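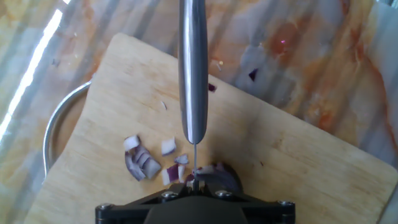

Red onion on the prep station.

About Gemport

Gemport prepares vegetables for kitchens that don't have the hands or the hours to do it themselves. We started in a rented unit on Dunne Street with two sinks and a delivery van, and we now supply school cafeterias, nursing homes and a few restaurants. In a normal week we send out 2312 trays of cut vegetables. Most of them are onions, carrots, peppers and cabbage.

For the last few years we have also been working on automation. The project is called Londinix, and it has its own room next to the main prep floor. The arms there use ordinary kitchen knives and cutting boards. We decided early on to keep the tools our cooks already know, so that a person can step in and finish a job without learning a new machine first.

Why we started

Onions were the reason. A full-time prep cook on our onion line used to cut for most of a shift, and that is hard on the wrists, the shoulders and the eyes. People asked to be moved off it, and some left. We had raised the pay for that line twice and it was still the hardest one to staff.

What has changed for our staff

We employ 46 people. No one has been let go because of Londinix, and we put that in writing before the first arm was switched on. Jobs have changed, though, and we would like to be clear about how.

Cooks on the onion line now spend half of each shift on other work - sorting, quality checks, packing or training in the Londinix room. Four hours is the longest anyone cuts by hand in one day. Staff who train on the arms get paid time for it and move up one pay step when they finish. The training is open to everyone, and it is fine to say no.

The work is slower than by hand. A good cook will beat the arms on any vegetable we sell, and for large orders the cooks still do nearly all of it. We use the arms for small, steady batches and for trying out new cuts. 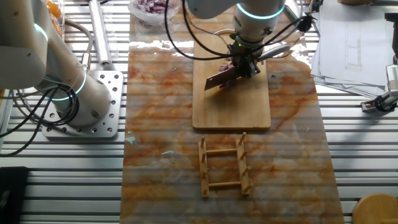 Plustberg, on the early shift, says the change has been mixed: the wrists feel better at the end of the week, but the line was more social when six people stood at it all day, and checking trays alone can make for a long morning. We have heard the same from others. Since February the checking tables have been set up in pairs, and breaks are taken together again.

How we decide

Any change to a shift is posted 14 days ahead and talked through at the shift meeting. Each line can ask for a trial to be stopped. That has happened once, with cabbage, and we have not gone back to it.

Visits and jobs

Our building has 1160 square meters of floor space, and we show it to schools and other food businesses by appointment. Open jobs are listed on the Work With Us page. You don't need a background in robots to apply - most of our trainers came from the prep floor.

Page last updated 10/12/2021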